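Finally got both hand-held grippers on the same desk this week and I have to gush a little. On the left of my notes: the Visteck. On the right: the Marinho. Same task, 50 tries each, one very patient me.

2/ The task is boring on purpose. Reach in over the desk, take something off a wire rack, put it down, back out. You learn so much from how a finger behaves near thin wire!
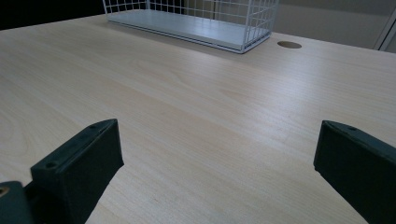
3/ First surprise was weight. The Marinho is 130 grams lighter and my wrist noticed by Monday lunchtime. The Visteck closes more smoothly though – no little hitch in the last bit of travel, which the Marinho has every single time.

4/ Scores for taking a lidded bowl off the top shelf: Visteck 46, Marinho 42. Most of the Marinho's misses were me coming in too steep and bumping the rack. I want another go at those with a lower approach.

5/ Jurgita Dzene at Olstead told me to try softer pads before blaming the fingers. Good call, I've ordered two kinds and can't wait.
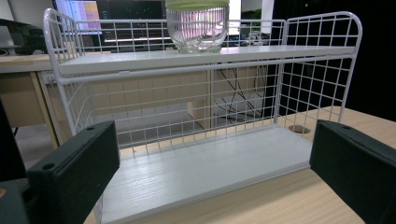 Wire rack, two shelves, ribbed glass bowl up top.

6/ Next up is the Drurnum wrist camera, which I've only had running for one evening. Colors look great, the focus near the fingertips less so. If you've used one with either gripper, please tell me your settings – I'm all ears!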